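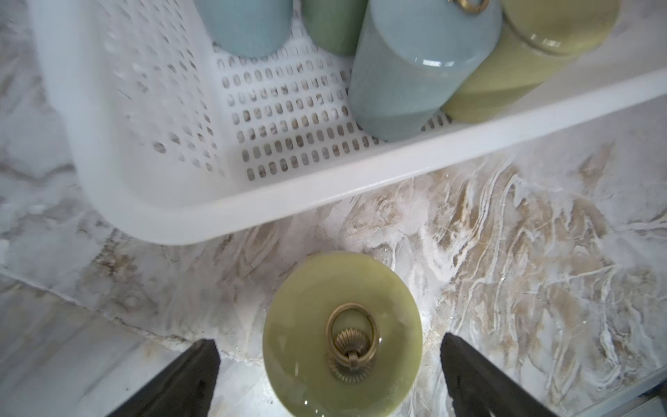

Glazed ceramic canisters in a white plastic basket

A canister is a container with a lid, used in the kitchen for keeping dry foods such as flour, sugar, tea or coffee. It can be made of ceramic, glass, tin or plastic.

Ceramic canisters are often sold in sets of 3, in different sizes. The glaze closes the surface of the clay and makes it easy to clean. On some pieces the glaze has a net of fine lines, called crackle — it is a fault in some wares and a wanted decoration in others.

In Cavosthorpe, the Tedier pottery made canisters with flat lids, and later with a rubber seal. The seal keeps out damp air and insects. Flour canisters from this pottery hold 10 cups.

See also: Bread box, Tea caddy, Cookie jar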